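Irside Plush Fleece Towels: six months in

I bought my first Irside towel last October, mostly out of frustration. We had been living with a set of Jetell waffle towels that looked lovely on the hook and dried a person about as well as a paper napkin, and after one chilly morning too many I gave in and ordered the fleece ones everybody in my swim group kept going on about.

They're soft! Really soft, the kind you hold against your face for a second longer than you need to. They also soak up water quickly, so my hair (long, thick, a nuisance) is down to damp in a couple of minutes. I liked the first one enough to go back for 2 more, and they've been through the wash every week without going thin anywhere.

Now for the grumbles. They shed on the first few washes, so keep them away from anything black. The hanging loop is skimpy, and one of mine came unstitched by Christmas. They also take up a lot of room in a small linen closet, more than the Akus cotton ones I keep for guests, though the Akus never felt half as cozy.

I'd buy them again, and I probably will when the beach season comes around. 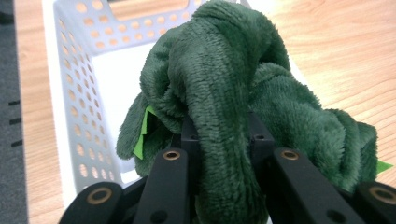 Can you use fabric softener on fleece towels?

It's better to skip it. Softener leaves a coating on the fibers and the towel won't soak up water as well.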